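Print this page
E-mail this to a friend
Search the archive Enter keyword Go

The kitchen table is a good enough laboratory

by Gervasio Núñez

When I tell people that we build our gripper at home, they ask when we will move to a proper place. They mean it kindly. Úna Sheehan, who has followed our project Grenis from its first drawings, asks me this every August, when the university workshops stand empty and could be rented for little money. I have now an answer which is longer than she wants, so I put it here.

My opinion is that a hand tool for teaching robots should be made and tried in a room where people eat. I held the opposite opinion for two years. In that time I worked in a shared workshop called Cluletti, with a good steel bench, good light and a rule that everything must be put away at night. We had 100 small objects there, all bought together, all clean. Our results were very nice and they were of little use to us. The first time we took the same fingers to the flat of Tomás Keane, they could not manage a bag of rice.

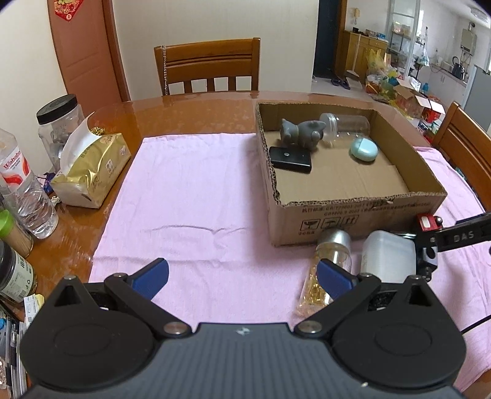 I do not say that the workshop is bad. I go there still when I need the drill press, and Bláthnaid Mac Carthaigh has taught me there everything I know about pivots. A pivot which is a little too tight feels fine in the hand for the first ten minutes, and by the end of the hour your thumb is complaining. She made me take out the same bolt again and again until I could feel the difference with my eyes closed. That kind of teaching needs a bench and a patient person next to you.

But the trying is another matter. A bench is flat and hard and it does not move. A towel on a dining table moves. It makes folds, and the fold pushes the small object away just when the fingers close. A cardboard box has walls that bend, and you must bring your wrist over them from above, which our first design did not allow. We learnt these things late - too late, I think - and only by working with what a family keeps in its cupboards: jars, toys, cases for earphones, things with slippery lids. A jar lying on its side asks for a different hand than a jar standing up. On the bench at Cluletti our jars were always standing.

There is also the question of money. Our budget for the whole build was 2,000 euros, and I kept every receipt. Of this, 790 went to parts that we changed later. A friend at the company Zerngate told me that this is a shameful proportion. I do not agree with him. The parts that we changed were wrong in ways we could not have drawn on paper, and we found them quickly because the table was three steps from where we sleep. If I must book a room and carry my boxes across the city, I will try one thing in the evening. At home I try the same thing before breakfast, and again with a different finger pad when the coffee is ready.

Ohemaa Issahaku, with whom I argue about this most, says that I confuse disorder with truth. She says that a test must be possible to repeat, and that my table is never the same table twice. It is a serious objection. She is right that I cannot compare my numbers from spring with my numbers from this month. I answer her that the house where the machine must work one day will also not be the same twice, and that I would like to know this difficulty early. We have agreed on a small compromise: a part of the objects stays always the same, the rest may change as the house wishes. She is not fully content with it, and me neither.

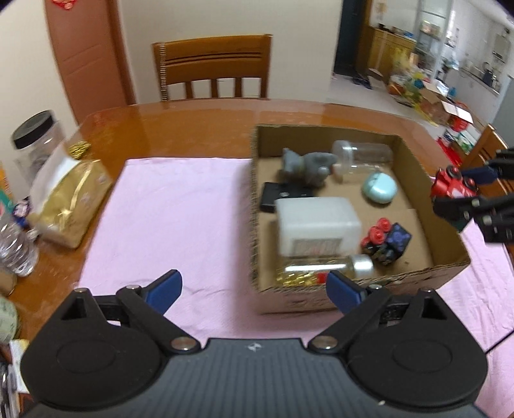
What I would ask from the shared workshops

I pay my membership gladly, so I allow myself to ask something in return. Please keep one corner that is not tidy. Put there an old dining table, two chairs that do not match and a shelf with ordinary things from a kitchen, and let it stay as people leave it. At Rosales, the workshop near my sister's town, they have tried this with a sofa, and the members complained for a month about the look of it. Now the sofa must be reserved in advance.

And to those who build at home and feel they should excuse themselves for it, I would say: write down what is on the table each time, keep the floor free for your feet, and continue. Úna can ask me again next August.

Print this page
E-mail this to a friend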